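The Doorway Rules
Before a home robot gets near a real hallway, somebody has to write down how it should behave in a simulated one

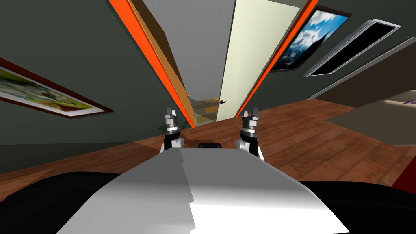 Who decides how a robot should go through a door in someone's home?
Mostly the company that builds it. General safety standards cover things like force and stopping, but manners at a doorway, who waits, how fast, where the arms go, are usually left to a house rulebook that each developer writes for itself.

Lurkero's rulebook is 14 pages. Davoud Zamani has it open on two screens and printed out on the desk, coffee ring on page 3. It's 7:40 in the morning and he is already arguing with page 3.

"Arms tucked before the threshold," he reads. "Tucked how far? Whose threshold? It says nothing."

Zamani came to Lurkero from elevator inspection. Not a roboticist, he will tell you that early and often. What he knows is how a rule gets read by a tired person at the end of a shift, and that is more or less why they hired him.

The work at hand this month is doors. Simulated ones, in simulated apartments, with a two-armed robot named Tilla. Plank floors, pictures on the walls, orange door trim, doors left standing open the way people leave them. The team has 790 of these doorway runs logged since April. Every one gets a line in a spreadsheet and every line has to point at a rule. If it doesn't point at a rule, either the run was pointless or the rule is missing. Usually missing.

Rule 2, for instance. Stop short of any doorway if the space past it can't be seen. Simple enough. But can't be seen by what? The early draft said "by the robot." A programmer took that to mean any sensor at all. Zamani meant a clear line from the front sensor, arms out of the way. Same words, two robots. The draft now says which sensor, and says the grippers may not block it for longer than it takes to cross.

Then speed. Then door handles. Don't push on a door that is already open, go round it. Don't use a door frame to steady yourself. Don't close what you didn't open. That last one came from a long lunch and took a week to agree on.

Ottar Bråten thinks there are too many rules already. He runs testing at Midtbø, a smaller outfit that shares notes with Lurkero, and his own list fits on one sheet.

"A person reads one sheet," he says by phone, wind in the background. "Fourteen pages, they read the title and they nod."

His other complaint is the simulator. Passing in simulation is a ticket to the next test, he says, and that's all it is. Midtbø repeats every simulated pass on a physical mock-up before anyone signs. Rugs that slide. A door that sticks a little. Zamani doesnt disagree. Page 9 says nearly the same thing, in more words.

Where they do agree is the record keeping. Version number of the rulebook on every run. Name of the person who changed a rule, and the old wording kept next to the new. A failed run never gets deleted, even a dumb one, even if the fault was in the room model. Tidell, the tool both teams use for logging, will let you overwrite a line. Both teams have switched that off.

Back on page 3, Zamani has crossed out "tucked" and written "elbows inside the width of the base." He reads it outloud. Reads it again, slower. A colleague leans over and asks if that counts with something in the gripper, a tray say, or a laundry bag.

He looks at the page for a while. Then he picks up the pen again.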